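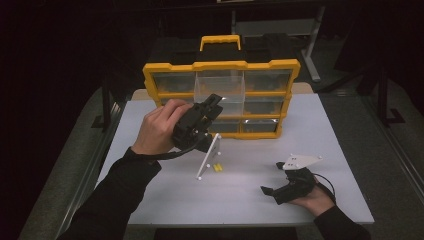 ## Ticket 3000: small parts organizer, drawers sticking and earplugs going missing

**Opened by:** Seul-gi Song
**Assigned to:** Wenceslao Olvera
**Location:** Canville, bench 5
**Priority:** Low
**Status:** Open, waiting on labels

### Problem as reported

The yellow organizer with the carry handle has two faults.

1. A drawer in the bottom row jams about halfway out. If you pull harder it comes free all at once and the contents go across the bench.
2. Foam earplugs keep ending up in the wrong drawers. Man-sik Gil found one in with the M3 washers on Thursday and another in the fuse drawer the same afternoon.

Seul-gi asks whether we should replace the unit or fix it. The same model is on bench 21 and has no trouble.

### Log

**Wenceslao, first look.** Took the jammed drawer out by lifting the front and pulling. There was a flattened earplug behind it, wedged against the back wall. Removed it and the drawer ran properly. Put the drawer back, loaded it with washers, and it jammed again on the fourth pull. So the earplug was one cause but there is another.

**Wenceslao, second look.** Swapped the drawer with its neighbour. The fault moved with the drawer, so the housing is fine. Ran a fingernail along the underside and found a burr on the left runner, near the back. Cleaned it up with a file and wiped out the dust. Loaded it again and did 42 pulls without a jam. Calling this part fixed.

**Adelino Valente, comment.** Please don't use spray lubricant on these. We tried that in April on the Kaltus cabinet and everything in it had to be washed.

**Wenceslao.** None used.
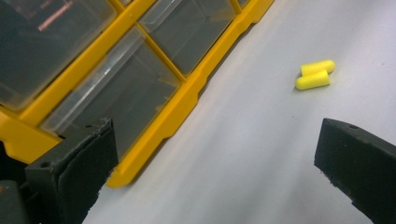

### Earplugs

Loose earplugs are the harder half of this ticket, as there is no fixed spot for them. People take a pair from the box by the door, don't need them, and set them down on the nearest bench. With a pair lying on the bench near the organizer like that, whoever clears up next will drop them in whichever drawer is handy. They are at least easy to spot on the pale top. Once they are in a drawer with other bits on top of them, they are not, even though the drawers are clear.

Changes agreed with Seul-gi:

- One drawer in the top row is now for earplugs only. The cable ties that were in it have gone to the Uris bin.
- Unused pairs go in that drawer. Used pairs go in the garbage, please, and not back in the box.
- Check behind the bottom row when restocking. Drawers need to come right out for this.

### Still to do

- [x] File runner, test under load
- [x] Empty the washer and fuse drawers and sort them
- [ ] Print label for the earplug drawer (label maker is out of tape, Zamfira Neagu has ordered more)
- [ ] Check the runners on the Seok units for the same burr
- [ ] Seul-gi to confirm no repeat after a week of normal use

Replacement not needed. Will close when the label is on and Seul-gi has signed off.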